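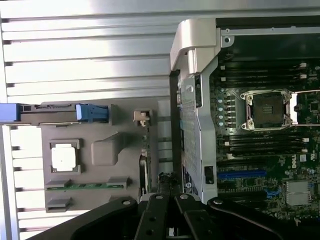 How hard is it to get around inside one of these older Dell workstations if you've never opened one? Easier than I thought it would be, and I say that as a person who once needed a whole weekend to swap a laptop keyboard.

So, the background. I bought mine secondhand from Ultader, a little refurb place that sells off-lease office machines, and I paid a lot less than I would have for a new desktop with half the muscle. I do photo editing and some hobby 3D stuff, and my old computer would lock up every time I so much as looked at a big file. My neighbor Booker Pennington has been running one of these for ages and kept telling me to quit shopping for shiny new towers and get a used workstation. OK Booker, you win!

I opened it up on a Saturday before I'd even installed my programs (I like to know what I paid for). What got me right away was how much thought went into the inside. The plastic parts you're meant to grab are blue, so you spot them fast. There's a big blue release clip on the latch bar and I found it without reading a thing. Around it is mostly gray plastic and ribbed metal, so the blue really does jump out – I wish every appliance in my house worked like that.

I added 2 sticks of memory and a 500 GB drive that I had left over from the old machine. The memory took me a couple of tries. You have to push harder than feels polite, and I stood there a while convinced I was going to crack something. Then it clicked and I felt like a genius. The drive was no trouble at all, although I did have to go hunting for a spare cable, and mine came out of a Komolow kit that's been living in my junk drawer forever.

I also redid the thermal paste with a tube of Zaidi, the cheap one. Finn Hellwig at the repair counter told me to clean the old stuff off completely and not to go overboard with the new, and that's what I did. Go slow around the processor, keep your fingers off the gold contacts on anything you pull out, and put your screws in a cup. I used an egg cup and still lost one under the stove.

Now for the gripes. It's heavy! I knew it would be, but carrying it up the stairs was a workout. The metal ribs inside look great but they collect dust in every groove, and a soft paintbrush did a better job on them than canned air. Getting the plastic shroud to sit back down the way it came took me longer than the entire memory job. And mine came with zero paperwork, so I ended up looking up part numbers on my phone with a flashlight in my teeth.

Noise is fine. The fans spin up when I render and settle down again after, and at idle I can't hear it over the fridge in the next room. Temperatures sit at 55 degrees Celsius when I'm working on photos, and I'm happy with that.

Would I buy another? Sure, for the right price. If you want something small and pretty, this isn't your box. If you like being able to get in there and change things, go for it – just clear off a good-sized table first. I'm giving it four stars, and I'm eyeing a Wostness graphics card for June if the budget allows.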